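Sunday, December 25, 2022

Merry Christmas from my kitchen table, where I'm typing with one hand and holding a piece of toast in the other! The mending circle at Ellis Hall is closed until January, but I promised you all an item on darning and hand sewing, and I've been saving up things to say.

First, thread. I went through three spools of the cheap stuff this fall and I'm done with it. It frays at the needle's eye, it knots if you so much as look at it, and I spent a whole evening picking fuzz off a gray cardigan. I've switched to the Nurkar cotton (the matte one, on the cardboard spools) and my elbows have never looked better. Cut it no longer than your forearm. I know, I know, you want to thread the needle once and be done, but a long thread will tangle every time.

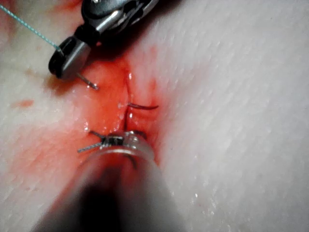

Second, and I feel strongly about this one, please practice on scraps! I kept a square of old bedsheet in my bag all through May and did a row of whipstitch on it whenever I was stuck waiting somewhere. By the end of the month my stitches were finally the same size, more or less. Before that they looked like a row of bad teeth. Felt is good too, and so is the cut-off leg of a pair of jeans if you want to build up your fingers.

A few of you asked about curved needles. I love mine for lampshades and couch cushions, anywhere you can't get a hand around the back. They feel very strange for the first 20 stitches or so and then something in your wrist catches on. Roll it, don't push it. If you push, it twists in your fingers and comes up a half inch from where you wanted, and then you say a word you shouldn't say in Ellis Hall.

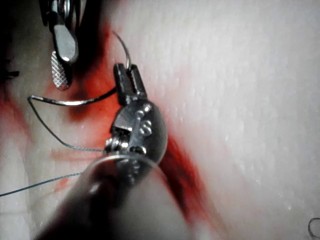
## What's coming up in the new year

We start back the second week of January, same room, same wobbly chairs. I'd like to spend the first couple of sessions on socks, so bring the ones you've been hiding in the back of the drawer (washed, please!). The shop on Hovine Street is giving us a box of wool ends, over 305 little skeins in every shade of brown you can think of, and a few nice blues that I have already set aside for myself.

The Jundeck quilt is still on the big frame and still needs its border. If you have an hour free, come and put in a few inches. Bring your own thimble, as the basket is down to the tiny ones, and park around the back if the front lot is icy.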